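Projects > Spring > Living Room Waste Study

2 min read

Group: Lingyun Yu, Hanyu Ye

Question – does where the bin stands change how much trash ends up on the floor? We logged 115 items in February, sofa side vs. doorway. Doorway was bad, 33 missed. Sofa side alot better. Didnt weigh anything, ran out of time.

Bag liner matters too. Pulled well over the rim it's easier to tie up later, our first ones kept slipping down.
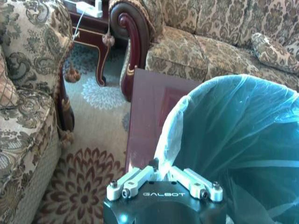

Fig. 1. Bin with light blue liner, by the patterned sofa.

Next: try a lid, maybe a smaller bag – Hanyu has the log sheets.

71 shares | 2 comments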